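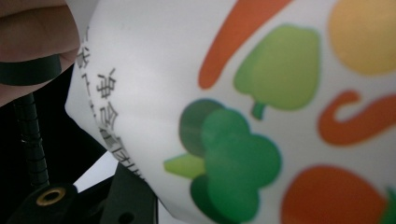
A soft plastic food pouch with a carrot in its printed design and the beginning of a net-content label (净含) along the folded edge.

Print this article | E-mail this article

Home > Kitchen > Packaging > Pouch

January 22, 2021
By Elínborg Blöndal

Food pouch

A food pouch is a bag made of flexible plastic film, sealed along its edges, that holds a portion of food and keeps air and damp away from it. I've been looking after the packaging entries here for 5 years and this is the one people write to me about most, so I've rewritten it from the top. If you came looking for the stiff kind with a spout, that's under Spouted pouch, and I haven't gotten to it yet!

What counts as a pouch

People argue about this. In my kitchen a pouch is anything you can fold with one hand, and a bag is anything you have to carry. Packers are fussier. They talk about pillow pouches (one seam up the back, a seal at each end), flat pouches sealed on three or four sides, and stand-up pouches, which have a folded piece at the bottom that opens out into a foot. The pillow kind is the cheapest to make and the most annoying to store — it slides off every stack you try to build.

The film

Most food film is several thin layers stuck together, with each layer doing its own job. One takes the ink, one slows down oxygen, and the inside one melts at a fairly low heat so the seal will close. White film is usually clear plastic with white pigment in it, or clear plastic with a coat of white ink behind the picture, and both can let some light through if they're thin. You bend a pouch and the print bends with it, so small type near an edge gets hard to read very quickly. I have spent a silly amount of my life flattening pouches against the counter with a thumb.

Printing and labels

Vegetables are a favorite on the front, drawn big and flat in bright colors. Carrots turn up a lot because orange looks terrific on white. I wouldn't rely on the drawing to tell you what you're buying, though. Plenty of seasoning and snack packs have vegetables on them and very little vegetable in them, so turn the thing over and read the ingredients.

On packs labeled in Chinese, the words to look for are 净含量 (jìng hánliàng), meaning net content. The figure that goes with it is the weight or volume of the food without the wrapper, normally in grams or milliliters. Once you know those three characters you can shop a whole aisle with a bit more confidence, and I wish I'd learned them sooner. Chinese can be set across or down, so on a narrow strip of film you may find the label running vertically.

Opening and keeping

Look for a small nick in the side seal and tear from there. If there isn't one, use scissors and cut straight across, well above the food. Dry things keep fine in the pouch with the top rolled down twice and a clip on it. Wet things I move to a jar with a lid, and they go in the fridge.

My own pouches live standing up in a shallow Nerby box, filed like index cards, with the oldest in front. The box used to hold seed packets. My sister in Rillholm swears by hanging hers from clips on a rail, and it does look lovely, but her kitchen is twice the size of mine.

Throwing it away

Layered film is hard to recycle because the layers don't come apart easily, and many curbside programs won't take it. Check your local rules. I rinse the big ones and use them to line the compost pail — 2 or so rinses for anything oily.

See also: Spouted pouch, Heat sealing, Net weight, Bag clip

Previous | Next | Back to Packaging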